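Block sorting corner, notebook, July

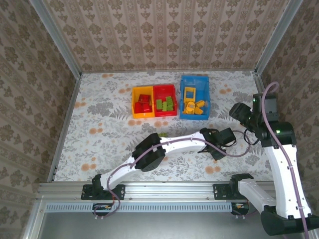

Went through the building blocks again this morning, starting at 9:20, with the three bins set up at the back of the table. The plan from last week stands: one color to a bin, and shape ignored until the colors are settled. Red goes in the orange-yellow bin, green in the red bin, yellow in the blue one. Olumide asked again whether the red blocks shouldn't live in the red bin. I've left it alone. If the bin matches the block, people sort by matching and stop looking at what they're holding, and I want to know how the set sorts when there's no help from the container. We can swap later and compare.

Source of the blocks: two sacks from the Nustinden toy library, all secondhand, nearly 1,000 pieces before culling. Most of that is still in the cupboard. What's on the table today is a small working handful for trying out bin sizes. The full sort comes after the bins are chosen and the labels are printed.

Bins

The two small ones are fine for a handful and no more. Rectangular blocks stack up on their ends against the sides and take more room than they should. The green ones are the worst for this. They land at all angles and stay there, so a bin can look full with plenty of air in it. Shaking it flat works, but no one will do that in daily use, so I'm treating the messy level as the real capacity.

The red blocks are mixed, some rectangular and some with round shapes to them, and they pile better than I thought they would. The round ones drop into gaps. I'd still like to split them off when we do the full set, mainly so the kits come out even.

The blue bin is larger and was bought for the yellow pieces. Yellow has the odd shapes: rounded ones, wedges, and the square frame. The frame is a nuisance. Laid flat it covers everything under it and you have to lift it out each time. Stood up toward the back it stays out of the way and the rest goes in front. Do it that way from now on. Put the frame in first.

Spacing: the two small bins can sit touching. The blue one wants a bit of a gap beside it. When I had all three pressed together earlier in the month, blocks dropped from too high bounced off the rim of one and into the next, and I was picking yellow out of green for ten minutes.

Table and walls

Keeping the leaf-and-flower cover on the table. I had doubts about it and tried plain white for a couple of days, which was easier on the eyes and made strays very easy to find. The trouble is that the sets are going to be used on whatever table people have at home, and plenty of those have a pattern. Gray leaves are no problem for any of our three colors. The peach flowers are closer to the red than I'd like, but I haven't lost a red block on one yet. Yellow has been fine too.

The striped and damask paper on the walls stays up as well. It was the end of a roll. One seam was lifting and I put it down with paste from the Ansari tub, then wiped along the stripe with a barely damp cloth. Don't scrub it, the brown marks up if you rub across it.

The cover needs to be pulled tight before each session. A ridge under it will tip a small bin when it's lightly loaded. Wipe with warm water and a drop of dish soap. The blue spray leaves a film and the blocks start sliding.

Washing

Did the cupboard lot in two loads yesterday, in mesh bags, cool, no spin. Dried on towels. A few red ones had old sticker glue on them that came off with cooking oil and a thumbnail. Pieces with chewed corners go in the reject jar, which has 26 in it so far. I'm being stricter with wedges than with plain blocks because a chewed wedge has a sharp edge where the thin end was.

There's still a faint cupboard smell to the second sack. Leaving it open by the window another night.

Kits

The Dulgate playgroup wants kits of 100 blocks, mixed colors, each with its own three bins. I've told them yes on the blocks and not yet on the bins. Small ones won't hold a third of a kit at the messy level. Three of the larger size would do it, but they take up the whole back of a table and then there's no space to work in front. One large and two medium might be the answer. The Fonorari catalog has a medium that looks right on paper. Ordered one to try before committing to more.

Also want to settle what happens to odd pieces. There's only one frame in the small working set and it's tempting to leave that kind out of the kits completely. Olumide would rather keep them, and says the odd piece is the one everyone reaches for. I don't mind, as long as each kit has one and it goes in the big bin.

Labels: plain color swatch, no words. I made a test with the color names on and it only confused things, a label reading "red" on a bin that was orange-yellow to begin with. Swatch on the front face, low down, where a hand won't cover it.

To do

Measure the medium bin when it arrives and fill it with green to the messy level.
Pick the round reds out of the first sack.
Second wash for anything that still smells.
Cut a spare table cover from the same roll, with extra on the long sides so it can be clipped under.
Try the bins with colors matched (red in red, and so on) and write down how it compares.
Ask Dulgate if their tables are the low ones. If they are, the large bin may be too tall to see into from a small chair.

Note added 4:15. Olumide found a green block at the back of the cupboard, under the shelf paper. Washed it and put it with the others. The shelf paper in there needs replacing anyway, and I've left the old piece on the bench as a template. Scissors are in the top drawer again, please put them back there.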